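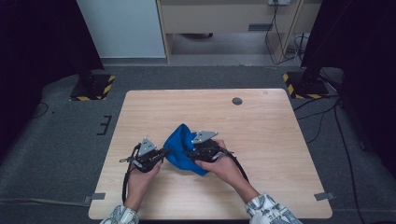
I've spent most of this winter thinking about how to fold a cloth, which isn't what I pictured when I joined Drilness, but there you go! Our small group has now finished the first full round of a study on teaching two-armed machines to handle soft things, and I promised the newsletter I'd write it up in plain words before the longer report goes out. The method is simple enough to say in a sentence: a person does the job with a pair of hand-held grippers, the readings are kept, and a learning program is trained on them. You don't drive a robot about with joysticks. You hold the grippers yourself, one in each hand, and get on with it. A crumpled blue cloth pinched between the two of them over a bare bit of tabletop is a pretty fair summary of my working day, and it's also the hardest moment in the whole task, for reasons I'll come to.

First, the result. We collected 60 demonstrations of the full fold, always starting from a bunched-up cloth, and trained our program (we call it Besier) on the lot. Then we ran 24 trials on the arms with cloths scrunched up by hand before each go. Besier got to a finished fold in 20 of them. The older version, which learned from joystick driving and had the same number of demonstrations to work with, never got close enough for us to argue about it. I was hoping for a decent improvement and I'd have been happy with half of what we got.

Now the pinching. When you pick up a crumpled cloth you don't know where the corners are. You lift it, look at what's dangling, let go with one hand, grab something more promising and try again. We call this the search, and people do it without thinking, so when we first wrote instructions for the demonstrators we left it out entirely. Big mistake. Everyone did it in their own way, some very fast, and the program came away with a muddle of all of them. It would lift the cloth, dither, swap hands, swap back and then just hang there holding a lump.

The fix came from Halim, our sister lab, who had run into much the same thing with cable bundles. They suggested marking the readings into stretches, so that the search is learned as a job of its own and the folding proper only begins once two corners are held. It took ages to do the marking (my wrists still haven't forgiven me) but it made more difference than any change we made to the program itself. With the stretches marked, Besier looks for an edge, follows it along to a corner, and only then starts to fold. If it loses the corner it goes back to searching, where the old one used to plough on and fold whatever it had got.

We also learned something about pace. Our quickest demonstrators were the worst teachers! They flicked the cloth open in the air, which looks lovely and is hopeless for a pair of arms that can't move at that speed. We asked everybody to slow down and lay the cloth out against the table, and threw away the flicked ones and did them again. I'd much sooner have known that in December, when we started collecting.

What doesn't work yet? Thick cloths, mainly. The grippers pick up two layers when they want one, and from there it's downhill. The failures in our trials were nearly all of that sort, with the cloth folded neatly enough along one side and a second layer tucked underneath where it shouldn't be. I don't think more demonstrations will cure it. We probably need some sense of touch at the tips, so the program can tell one layer from two, and there's a small trial of that planned with Halim once the parts are in. I'm also a bit wary of how well any of this carries over to other tables and other lighting, as all of our trials were done in one room.

The next step is Gristholm, where the project partners have a laundry sorting line and a great deal more patience for mess than we have. They'd like to see towels before anything else. I've told them towels are thick and I've just explained about thick, and they've said they'd like to see towels. So towels it is. The demonstrations for that will be done over there by the people who fold for a living, and I'm really looking forward to it, because our own folding is (let's be fair) nothing special, and a program can't learn tidier habits than the ones it's shown.

The longer report has the trial sheets, the rules we used for marking up the stretches and a page of notes on what we'd change in the grippers. Drilness staff can get it from the shared project folder, and partners should ask through their usual contact. If you've been doing anything similar with bags, sheets or clothing, do get in touch, particularly if you've cracked the two-layer problem.

Posted 2020-03-20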